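How Does a Robot Put a Cork in a Bottle?

Reading time: 8 minutes

We use cookies to remember your settings. Accept | Manage choices

Putting a cork in a bottle takes a person a second or two. You pick up the cork, turn it the right way, find the opening and push. For a robot, the same job is a long list of small steps, and each step can go wrong.

This page explains how one tabletop robot kit, the Tatel, is used for bottle work. The Tatel is sold to schools, museums and small workshops by a company called Sornine. It is meant for people who want to learn how robot arms handle real objects.

What is in the kit?

The basic kit has two robot arms, a power box, cables and software. The buyer supplies the table and a computer. Each arm is built from stiff parts called links. The places where the links meet are called joints. Inside each joint is a motor that can turn by a very small amount when the computer tells it to.

Your own arm has joints too: a shoulder, an elbow and a wrist. Hold your hand flat on a table and try to turn it over without moving your elbow. Most of the turning happens between your elbow and your wrist. An arm with fewer joints than yours would have to find another way to do it, or could not do it at all.

At the end of the arm is the gripper. It has two fingers that open and close. The fingers stay parallel, like the two sides of a sliding door. There is no thumb and no palm.

Why is glass difficult?

A robot finds objects with cameras. The camera sends a picture to the computer, and the computer looks for edges, colors and shapes. A yellow pot on a white table is easy to find, because the color changes sharply where the pot ends and the table begins.

Clear glass has very little color of its own. When the camera looks at an empty bottle, it mostly sees whatever is behind the bottle. If the wall behind has a pattern, the pattern shows through the glass, and some of the lines are bent. The computer has to decide which lines belong to the wall and which belong to the bottle.
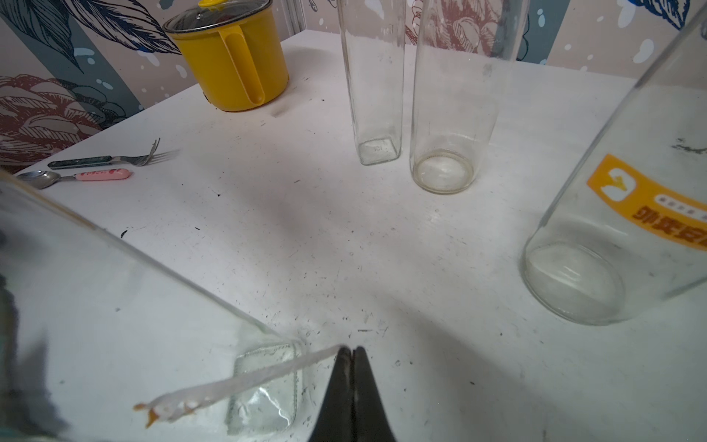 Glass also reflects light. A bright streak on the side of a bottle may look like an edge, even though the surface there is smooth. If a lamp or the camera moves, the streak moves too, and the computer may guess that the bottle has moved with it.

There are several ways to help. One is to use more than one camera, so that a bottle that is hard to see from one side may be clear from another. The second is to look for the parts of a bottle that are not see-through, such as a label or a cap. The third is practice. The computer is shown many pictures of bottles, and over time it gets better at picking them out.

Sornine provides a starter set of 1,091 practice pictures with the kit. Younes Hamdy, who wrote the software guide, recommends adding pictures of your own bottles before trying the bottle lessons. Pictures taken in another room, with other light, help less than pictures taken in the room where the robot will work.

Square bottles and round bottles

Shape matters as well. A square bottle has flat sides. If the gripper's fingers close on two opposite sides, the flat fingers press against flat glass and the hold is steady. If the fingers close on two corners, the bottle can twist and slip out. So the robot must first work out which way the bottle is facing.

A round bottle can be gripped from any side. The contact area is smaller, though, because a flat finger touches a curved wall only along a thin line. A round bottle lying down can also roll, which a square one will not do on a level table.

The steps for a cork

A cork is lighter than a bottle and a little soft. Many corks are tapered, which means one end is narrower than the other. The narrow end goes into the bottle. The Tatel lesson on corks breaks the work into these steps:

1. Find the cork and decide which end is narrow.
2. Move the gripper over the cork and close the fingers.
3. Find the mouth of the bottle.
4. Move the cork above the mouth and line it up.
5. Lower the cork slowly until it touches.
6. Push, then stop.
7. Open the fingers and move away.

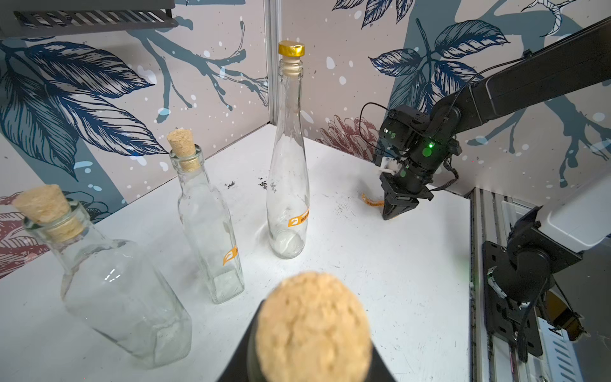
Photo: Océane Lévesque / Sornine

Step 4 causes the most trouble. If the cork is a small distance to one side, it lands on the rim. If it is tilted, it may go in crooked or jam. People fix this without thinking, by feeling the rim through their fingertips. The Tatel has no sense of touch in its fingers. It measures how hard its motors are working. When the motors suddenly have to work harder, the software takes this to mean that the cork has met something.

Step 6 needs a limit. With too little force, the cork sits loosely. With too much, the bottle may tip or slide. The user sets the limit on a scale from 1 to 20, and the guide suggests starting at 8.

What is the second arm for?

One arm can push a cork into a heavy bottle that stands firmly. A light bottle is another matter – it slides when pushed. With two arms, one can hold the bottle while the other does the pushing. This is how people usually do it.

Two arms bring a new problem, which is that they share the same space. The software keeps a model of where every part of each arm is. Before an arm moves, the computer checks whether its path crosses the other arm. If it does, one arm waits.

How well does the kit work?

Noémie Cormier and Tanner Caron tried the Tatel for this page in August, at a learning center in Pledton. Setting up took about 10 hours, including the time spent taking new pictures. Wide bottle mouths gave few problems. Narrow mouths were slow, and the arm often needed a second try.

The written guide is clear, but the chapter on cameras assumes the reader already knows how to set one up. An adult should do that part. The emergency stop button has a long cable and can be placed anywhere on the table. The arms can pinch, so keep hands away whenever the power is on, and use an adult's help with anything made of glass.

Words to know

Gripper: the part of a robot arm that holds things.
Joint: a place where two parts of an arm meet and can turn.
Link: a stiff part between two joints.
Tapered: narrower at one end than at the other.

Get new explainers by email. Enter your address to sign up for our newsletter. You can unsubscribe at any time.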